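Choosing Cloth for a Salwar Suit: notes for the Clavville sewing evening
Halima Wike, 10th October

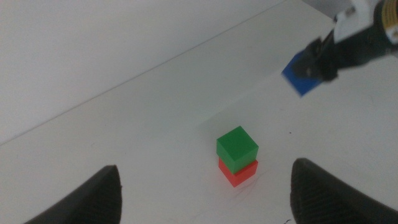 Good evening, everyone, and thank you for coming out in this weather. (Wait for the back row to settle. Thank Shuzhen for the tea.)

I was asked to talk for half an hour about cloth for a three-piece suit, meaning the tunic, the bottoms and the dupatta, and I could easily go on until midnight, so Shuzhen has promised to wave at me when I've had my time. Please do put your hand up if I use a word you don't know. I was sewing for years before I dared to ask anybody what a placket was (it's the finished opening at the neck, where your buttons or your bit of gold trim go).

Start with where you'll wear it. I know everybody wants to begin with colour, and so do I, but a suit for a long wedding lunch has to survive sitting down, getting up, being hugged by aunties and probably a spot of dal. Cotton silk is lovely for this. It has a little shine, it breathes, and it presses well if you use a cloth between the iron and the fabric. Pure georgette floats beautifully but slides about on the cutting table like a fish, so if it's your first go, pin it to tissue paper and cut the two together.

(Pass round the cotton silk and the georgette. Ask people to keep them moving, or they'll stop at Osaze as they did in September.)

Now, how much to buy. For a knee-length straight tunic with long sleeves, on most of us, two and a half metres of ordinary-width cloth will do it. Palazzos eat up more than you'd think, so get three metres if you like them full. The dupatta wants two and a half, and do check the width before you pay, as some shops sell a narrow one that won't stay on the shoulder. Wash a cotton before you cut it. I've lost a good 4 inches off a pair of bottoms by being impatient, and my niece wears them now.

Zari next, my favourite bit! Zari is the metallic thread, and you'll find it woven in, or stitched on, or made up as ribbon by the yard. If you're on a budget, buy a plain suit length and spend what you've saved on a really nice strip for the placket. One strip down the front does a lot of work. Sew it on by hand with small stitches, and line it with a scrap of soft cotton, or it will scratch your collarbone all evening. I paid 2000 for the length I'm wearing tonight, back when I was visiting my cousin, and the trim cost more than the lining and buttons together.

(Stand up and turn round slowly. Show the inside of the neck.)

A word on buying online, as Tanko asked me about it at the door. I've had good parcels and poor ones. Look for the words "unstitched", "semi-stitched" and "ready to wear", which are three quite different things. Semi-stitched usually means the side seams are left open for you. Ask for a swatch if you can, and look at it by a window in daylight. Yellow is the worst for changing its mind: I ordered mustard once and got something nearer custard.

Storing it: fold zari to the inside, wrap it in old muslin, keep perfume well away, and refold along different lines every few months. Tanko's mother keeps hers in a pillowcase, and they look very well on it.

(If there's time, take questions. If Shuzhen is waving, skip to the pattern sheets.)

The pattern sheets are on the side by the kettle, sizes 9 and up. I printed 17, so please share if you came with a friend. Next month Halima Olaniyan is showing us side slits and how to stop them tearing, so bring a scrap of something and a sharp needle.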